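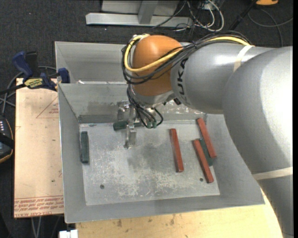
守られる規則の書き方

ロボットのまわりで働く人々は、規則の話になると急に声が小さくなる。守っていないからだと思われがちだが、私の見たところ、たいていは読んでいないからである。

Worison社の試験棟に置かれていた旧版の安全作業手順書は、116ページあった。背幅のある青いファイルに綴じられ、扉の横の棚に立ててあった。取材の初日、見せてほしいと頼むと、シャバニ・コエチ氏は快く棚から抜き取ってくれたのだが、隣のファイルが支えを失って倒れた。長いこと抜かれていなかったらしい。

「立派な文書ですよ」とコエチ氏は言う。試験棟の運用責任者になって数年、箱の中の部品をロボットにつまませる、いわゆるビンピッキングの検証を取り仕切っている。「立派すぎて、誰かを殴るのに使えそうなくらいで。もちろんそれも第七章で禁止されています」

第七章を確認したところ、工具の目的外使用の禁止という項目があった。文書が工具に含まれるかどうかは解釈が分かれるところだろう。

その手順書が、この春に23条まで縮んだ。両面印刷で一枚、ラミネート加工されて柵の内と外に一枚ずつ下がっている。社内では「Dakska」と呼ばれている。何の略かと三人に聞いたら三通りの答えが返ってきたので、ここには書かない。

縮める作業を請け負ったのは、機械安全の審査を長く手がけてきたテューネ・ラハティネン氏である。穏やかな口調の人で、人の文章を削るときだけ容赦がない。旧版の冒頭には「作業者は常に細心の注意を払うこと」とあった。彼女は赤線を引き、余白に一言、「どうやって?」と書いた。

「注意しろという条文は、書いた人の気が楽になるだけです」とラハティネン氏は言う。「柵の扉を開けたら止まる、と書けば試験できます。細心の注意は試験できません。払ったかどうかは、事故の後で、払っていなかったことだけが判明します」

旧版には、この「注意」の類が実によく茂っていた。十分に注意する。特に注意する。十分に注意した上で、なお注意する。最後のものは改訂のたびに誰かが一語ずつ足していった結果だろう。地層のようなもので、読む人が読めば、どの年にどの役員が心配性だったかまで分かるという。

ラハティネン氏が最初に求めたのは、新しい条文の案でも他社の手本でもなく、ヒヤリハットの記録だった。試験棟には1195件が残っていた。表計算のファイルに打ち込まれたもの、付箋に書かれてノートに貼られたもの、なぜか納品書の裏に書かれたもの。彼女はこれを全部読んだ。読んだうえで、手順書の該当する条文に印をつけていった。

印のつかない条文がたくさん残った。つまり、誰も危ない目に遭っておらず、遭いそうにもない事柄について、旧版は詳細に語っていたのである。たとえば試験棟には存在しない天井クレーンの日常点検に、まるまる一章が割かれていた。よその工場の文書を下敷きにした名残だと見られている。クレーンがないのに、点検欄には几帳面に「異常なし」の判が押してあった。ないものに異常はない。理屈は通る。

逆に、記録のほうに何度も出てくるのに手順書にはほとんど書かれていないものがあった。ケーブルである。

ロボットの腕というものは、カタログの中では実にすっきりしている。実際の試験用の腕には、グリッパーの信号線、空気のホース、後から足したセンサーの線がまとわりついていて、肘を曲げるたびにそれらも一緒に曲がる。引っぱられる。こすれる。たるんだ輪が何かに引っかかる。束ね方はそのときの担当者の性格がそのまま出る。旧版でこれに触れていたのは「配線は適切に処理すること」の一行きりだった。

適切に、という言葉についてのラハティネン氏の見解は、注意についての見解とおおむね同じである。

新しい第九条はこうなっている。「腕に沿わせたケーブルは、プログラムの全姿勢を低速で一巡させ、張りとたるみを目で見てから使う。固定をやり直したら、もう一巡させる」。これだけだ。名文とは言いがたいが、やったかやらなかったかは、はっきりする。

ノルベルト・スカーラ氏は、この第九条に最も苦しめられている人物を自認している。配線担当の技術者で、テープの貼り方に一家言ある。「低速の一巡というのは、本当に遅いんです。コーヒーを淹れに行って戻ってくると、まだ半分」

それは目で見ていないことになるのでは、と私が言うと、スカーラ氏は少し黙り、コーヒーの話は書かないでほしいと言った。その後、コーヒーは柵の脇で飲むことにしたそうなので、書いてもよいという許可を得た。なお飲料の持ち込みは第二十条に触れる。

試験棟で扱う部品は、色のついた四角い棒だの角材めいたブロックだの、およそ危険そうに見えないものが多い。ロボットは箱に腕を下ろし、つまみ、持ち上げ、別の箱に移す。うまくいくと元に戻す。一日中これをやっている。幼児の遊びに似ているが、幼児のほうが早く飽きる。

見ている人間も飽きる。問題はそこにある。

「怖い機械の前では、みんな行儀がいいんです」と、若手エンジニアのアンワラ・バタチャルジーさんは言う。「棒が一本、箱の角に立ってしまって、グリッパーが入らない。午後三時で、今日はもう何百回も見ている動きで、手を伸ばせば届く。危ないのはそのときです」

記録の中で一番多かったのが、まさにこの「ちょっと手で直す」だった。壁に張りついた部品をずらす。折り重なったものをほぐす。箱の位置が少しずれたので押し戻す。どれも本人の感覚では作業ですらない。額縁の傾きを直すのと同じで、気がつくと手が出ている。

旧版はこれに対し、太字で「絶対に手を入れないこと」と命じていた。下線つきで、感嘆符もあった。ところが部品が詰まったときにどうすればよいかは書いていなかった。忠実に守るなら、詰まった時点で試験は永久に終わる。現場の人は永久には待てないので、太字を見なかったことにする。

新版の第四条は、手を入れることを認めている。初めて読んだ役員が、印刷の間違いではないかと電話をかけてきたという条文である。

「部品を手で直すときは、保護停止をかけ、表示灯を確かめ、教示操作盤を自分の手に持って入る。出たら、自分で復帰させる。他人に復帰を頼まない」

「最後の一文のために、三週間もめました」とバタチャルジーさん。頼まないとはどういうことか、急いでいるときはどうか、両手がふさがっていたらどうか。もめたあげく、原案の文言に戻った。三週間分の議事録は旧版より厚いのではないかと彼女は疑っているが、測ってはいない。

もっとも、許可が万能というわけでもない。手を入れてよいと書いたら、手を入れる回数が増えた。これは予想された結果で、予想されたからといって気分のよいものではなかったらしい。コエチ氏は一時期、毎朝の報告を薄目で読んでいたという。記録を見直すと、増えたのは停止をかけたうえでの立ち入りで、以前は書かれずに済まされていた分が表に出てきた面もあるようだった。どこまでがそうなのかは分からない。こっそりやったことの統計は、その性質上、存在しない。

外部の目も入っている。フィオナ・サザーランド氏は元監査員で、いまはGutanceという小さなコンサルティング会社で、よその規則を読んで暮らしている。どういう人生の選択でそうなったのかと尋ねると、「文芸評論よりは実入りがいい」という返事だった。

サザーランド氏の監査の流儀は一風変わっている。文書を先に読まない。まず現場に立ち、床を見る。

「床と机の端を見れば、規則の出来はだいたい分かります。仮置きのクランプ、テープで留めた線、作業台の隅の操作盤。そういうものは、規則が想定しなかった用事のところに生えてくるんです。キノコと同じで、抜いてもまた生えます」

では抜かなければよいのか。そう簡単でもないらしい。彼女が勧めるのは、仮のものに期限を書くことだ。クランプで留めたなら、そのそばに日付と名前を書いておく。期限が来たら、きちんとした治具に替えるか、外すか、あらためて期限を書くか、どれかを選ぶ。Dakskaの第十二条がこれに当たる。

私はこの条文がいたく気に入り、自宅でも試した。台所の棚を支えている本に期限を書いて貼ったところ、期限はもう二度書き換えられている。サザーランド氏によれば、二度までは普通で、三度目からは設計だという。

彼女がWorisonで指摘した事項は4つあった。ひとつは非常停止ボタンの前に椅子が置かれていたこと。ひとつは、二台並んだ試験セルのうち、どちらの停止ボタンがどちらを止めるのか、立つ場所によっては分からなくなること。三つ目は、箱の固定方法が担当者によって違い、しかも全員が自分の方法を標準と呼んでいたこと。残るひとつは、ラミネートされたDakskaが照明を反射して、柵の外側からだと第十条から第十五条あたりが読めないことだった。

最後の指摘にラハティネン氏はかなり傷ついたらしい。翌日には艶消しのものに貼り替えられていた。椅子のほうは片づくまでに一か月かかった。座り心地がよかったのだとスカーラ氏は証言している。

箱の固定の件は、もう少し根が深かった。箱がわずかに動けば、ロボットの知っている箱の位置と本当の箱の位置が食い違う。金属の指が金属の壁に触れる。たいていは力の監視が働いて止まり、箱の内側に擦り傷がひとつ増えるだけで済む。そういう傷は、使い込まれた箱ならいくらでもついている。

バタチャルジーさんはその傷を読む癖がついたと話す。底の真ん中がこすれているのは部品を引きずった跡であることが多く、壁際に溜まるのは無理な角度でつまもうとした跡のことが多い。そうでないこともあるので、当てにはしていない。「でも、先週なかった場所に新しい傷があったら、誰かに聞きます。聞くと、だいたい目をそらすので分かります」

箱の固定については新しい条文を足すことになり、足すからには何かを削らなければならなかった。Dakskaにはそういう決まりがある。23条を超えないこと。条文を増やしたければ、どれかを道連れにすること。紙の裏表に収まらなくなるからという即物的な理由でできた決まりだが、思いのほか効いている。会議の席で「念のため一条加えましょう」と言った人は、次の瞬間、どれを消すのかと全員に見つめられる。以来、念のための提案はめっきり減った。

このとき消されたのは、見学者にスリッパを履かせる条文だった。床にカーペットが敷かれていた頃の別の部屋の規則で、いまの試験棟では安全靴を履かせる条文と真っ向から衝突していた。両方を守ろうとした見学者が過去にいたかどうか、記録は沈黙している。

規則が短くなれば守られるのか。私が最も聞きたかったのはそこで、答えが最も歯切れ悪かったのもそこである。

コエチ氏は、少なくとも読まれるようにはなったと言う。新人に覚えているかと聞くと、条文の番号で返ってくる。番号で冗談を言うようにもなった。昼食の残りに手を出そうとした同僚に「第四条」と言う。停止をかけてから手を入れろ、の意である。面白いかどうかはともかく、116ページの時代には起こらなかった現象だ。

ラハティネン氏はもっと慎重だった。短い規則には短い規則の危うさがあり、載っていないことはしてよいのだと読む人が必ず出る。そのため表の一番上に「この紙は法令と機械の取扱説明書の代わりにならない」と書いてあるのだが、この一文がいちばん読まれていないのではないかと彼女は案じている。国際規格も、リスクアセスメントの書類も、なくなったわけではない。別の棚に、別の厚みでちゃんと立っている。一枚の紙は、それらをやり終えた後で、柵の前に立った人が思い出すためのものだ。

取引先のBandara社は、この紙を見てすぐに欲しがった。条文をそのまま写して自社の工場に掲げたいという。ラハティネン氏は断った。意地悪をしているのだと先方は受け取ったらしいが、彼女にしてみれば、天井クレーンの章がどうやって生まれたかを知ってしまった以上、写させるわけにはいかなかったのである。代わりに、御社のヒヤリハットの記録を送ってほしいと頼んだ。

返事はまだない。先方の担当者は、記録がないのは安全な証拠だと最初のうち主張していた。その後、付箋の詰まった引き出しがひとつ見つかったと連絡があり、いま誰が清書するかで揉めているそうだ。

取材の最終日、私は柵の外に立って、ロボットが箱から棒をつまむのを眺めていた。一本、また一本。やがて一本が壁際で斜めに倒れ、グリッパーは三度ためらって止まった。私の右手は柵に向かって少しだけ動いた。届くはずもない距離だったのだが。

隣でコエチ氏が咳払いをした。表示灯の色が変わり、バタチャルジーさんが操作盤を抱えて扉を開け、棒を直し、出てきて、自分で復帰させた。スカーラ氏は柵の脇でコーヒーを飲んでいた。第二十条は六月の見直しで議題に上るそうだが、何を道連れにするかはまだ決まっていない。

関連記事
「異常なし」の判を押す人々 点検表の考古学
協働ロボットと昼休み 同じ机で働くということ
非常停止ボタンはなぜ赤いのか、そしてなぜ椅子の陰にあるのか
ケーブルの束ね方で分かる職場の歴史
監査員の靴 床から読む工場
連載・捨てられない治具 「仮置き」の十年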